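## 4. Gathering the examples

Okay, so this is the part of the paper I most wanted to write, and the part Thu kept telling me to shorten (I did, twice, and then I put most of it back). If you only care about the policy and the scores, you can jump to Section 5. But if you're planning to collect your own data for small bench tasks, I think what follows will save you a few bad weeks!

### 4.1 What we collected

The task family is liquid handling on a tabletop, in the loosest sense: pick up a tube, tip a little out of it, put it back in a rack, move a cup out of the way, swap things from one rack to the other. We call the whole set Lại, which in Vietnamese means something like "again," and after you've reset a table as often as we have the name stops needing an explanation. Lại has 2,682 examples in it. Each one is a single try at a single instruction, from the first view of the table to the moment the operator presses the stop pedal.

We threw out another 589 tries before training. Those aren't in the 2,682, they're on top of it, and I'll come back to them in 4.4 since they taught us more than I expected.

Every example has three streams: the view from the head camera, the joint readings, and a typed instruction. The instructions are short and plain. "Put the red tube in the other rack." "Pour the pale one into the beaker." We didn't clean up the wording much. If an operator typed "that cup on the left" we left it, because people really do talk like that, and a model that falls over when somebody says "that cup" isn't going to be much use in a lab.

### 4.2 Who did the driving

Two operators did all of it, me (Mỹ) and Thu Cao. We share a last name and a taste for the same bad coffee, and sadly we also share some habits at the controls, so I'd be careful about reading too much variety into the set. A third operator with different hands and a different sense of hurry would have helped. We talked about it in February and then ran out of time to train anyone.

We drove with Usino, our teleoperation program. It started as a weekend script and it still looks like one. What it does well is timing: it stamps everything from a single clock, so the camera view and the joint readings line up without any fiddling later. What it does badly is crash when you unplug the pedal. We've left that in the released version with a note in the readme, sorry!

Before either of us was allowed to record anything for real, we practiced with plain water until we could do a full set of swaps without bumping a rack. That took Thu one afternoon and took me quite a lot longer. I mention it because early demonstrations from a nervous driver look different from late ones. The nervous ones have tiny pauses before every grasp, and a learner will copy those pauses faithfully. You end up with a policy that hesitates over a tube for no reason at all, and then you spend a day looking for the bug in your code.

### 4.3 Setting the table

We planned layouts ahead of time with a little tool called Hoder. It picks where the cups, racks and beaker should go, prints a rough plan on one page, and the operator sets things out by eye. By eye is the important bit. We tried taping marks on the table at first so that every layout would match its plan exactly, and the policy trained on those early layouts did beautifully on the marks and fell apart a thumb's width off them. So the tape came up, and all of those trial runs went in the bin (they aren't counted anywhere in this paper).

Now a layout is more of a suggestion. If the plan says the beaker goes in the middle, it goes somewhere near the middle, and it might be turned a bit so the spout faces a new way. If a cup ends up crooked, it stays crooked. When I reset after a try I'm not allowed to fuss, and Thu isn't either, though she fusses more than I do and she'll tell you the opposite.

Liquids were the other big choice. We used water with food coloring for the bright ones and water with a little starch for the cloudy ones. Amounts were always small. Small amounts are harder to see and easier to lose, and both of those matter for anyone who wants to do this with something more expensive than dyed water. They also dry fast when you spill, so the resets are quick.

One thing we argued over was how much contrast to allow. Clear plastic on a white table is just mean. The racks nearly vanish, and a tube with pale liquid in it is hardly there. Thu wanted a dark mat under everything, at least for the first half of the collection, so that the learner would get an easy start. I wanted to go straight to the white table. We ended up doing the white table for everything, and I'll admit I won that one mostly by being at the lab earlier on the day we began. Looking at the results in Section 5, I still think it was right, but the depth readings on the racks are poor and Thu would like that on record. It's on record.

Figure 2 has one of the layouts we used a lot, with a tube in each rack. I like it as a test of whether the model has learned to look for the tube or just to go for the loudest color. The red liquid on the left is about the easiest target in the whole set. The whitish one on the right takes some hunting, even for me, and I'm the one who put it there. In our first training round the policy reached toward the red tube almost no matter what the instruction said. We fixed this by evening things up: for every example that asked for a bright tube in a two-tube layout, we recorded a matching one that asked for the pale tube, with the table set the same way.
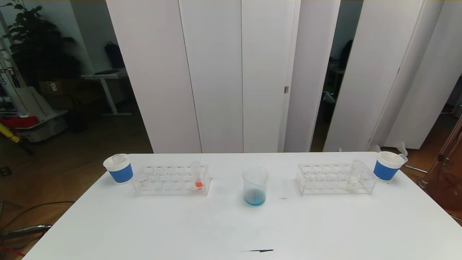 **Figure 2.** A two-rack layout from Lại, head camera view. The red tube is in the left rack and the pale tube in the right, with the beaker between them.

We did the same evening-up for the racks. They're the same shape, so "the left rack" and "the right rack" only mean something relative to the view, and it's easy to collect a set where the interesting stuff always happens on one side. I'm right-handed, and my first batch leaned right so badly that Thu made a chart about it.

Now, background. We put up white folding panels behind the table, but we didn't try to seal off the rest of the room. You can see past the left side of the panels to a desk and a big plant, and there's a gap further over on the right where some of the room behind shows through. We argued about whether to close all that up. In the end we kept it, and I'd do it that way again. A totally blank surround gives you a learner that has never seen a plant, and then the first person who tries your model in their own lab (with their own plant) gets a surprise. We ran a small check on this using the Goster background swaps, and it's written up in the appendix.

### 4.4 The ones we threw out

So, the 589. I went through all of them by hand, which took days and which I don't recommend doing in one go. I'd assumed they would mostly be drops and spills. They weren't! Drops and spills we often kept, as long as the operator recovered and finished the job, because recovering is a skill and you want examples of it. We had a simple rule there: if the instruction was done at the end, and no human hand came into view, it stayed.

The biggest group of rejects had nothing wrong with the driving at all. The typed instruction just didn't match what happened. I'd type "pale tube," get distracted, and move the red one very nicely. In theory you could relabel these, and we tried it on a handful. The trouble is that you can't tell afterward whether the driver changed their mind partway through, and in a fair number of them you can see the arm start off toward one tube and bend toward the other. We decided not to teach that.

Next came the ones where the stop pedal was late. The job's done, the tube's in the rack, and then there's a long stretch of nothing while I reach for my coffee. Trimming those by script seemed obvious, and for most of them it worked, and those are in the set. But a tube that's still rocking in its hole looks a lot like a job that isn't finished, and our script kept cutting too early on exactly those. Anything it was unsure about went out.

The last group was small and annoying: examples where the head had been nudged between tries and the camera ended up looking at a different slice of the table than the calibration file thought it was. Usino now checks for this at the start of every try. It didn't then.

### 4.5 Things I'd change

I'd type the instruction before setting the table, every time, and have the program read it back out loud. We added this near the end of the collection and the mismatches dropped away to almost nothing, and I was quite cross that we hadn't done it from the start.

I'd also keep a better log of the resets. We know what each layout was supposed to be, and we have the first view of each try, but we never wrote down how long a reset took or who did it. When a reviewer of an earlier draft asked what a single example costs in human time, I had to say I didn't know, and I still don't.

And I'd get a third operator. Thu has already picked one out, and we've got the table booked for a second round, with the dark mat this time for part of it. The training setup for the current set follows in Section 5.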